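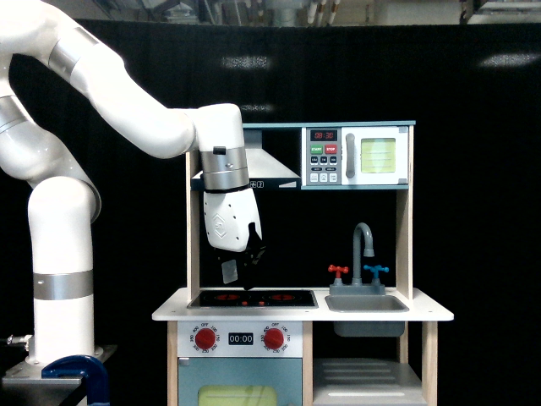
The Salt Ledger is the second novel by Lukian Panasiuk, published by Brona Press in paperback. It follows two sisters who inherit a boarding house in Rurndale and find 50 years of guest records in the pantry. Much of the book takes place in the kitchen, where the younger sister, Wyss, cooks for the lodgers and reads the entries aloud. Her earliest memory is of a wooden toy kitchen with a stovetop, and Panasiuk returns to it in the chapters about her childhood. The records name people the town would prefer to forget, and the sisters disagree over whether to hand them to the county library.

The paperback adds a new afterword by the author and 20 discussion questions for reading groups. Sherif Hajji designed the cover and drew the map of Rurndale inside the front flap.

Format: Paperback with flaps
Language: English
Also available: Hardcover, e-book

Orders ship from our Brarkville warehouse in 2 business days. Book clubs and schools ordering 25 or more copies should write to the sales desk for a discount before checking out. Signed copies will be available in December and are limited to one per customer. Unread copies may be returned with the packing slip.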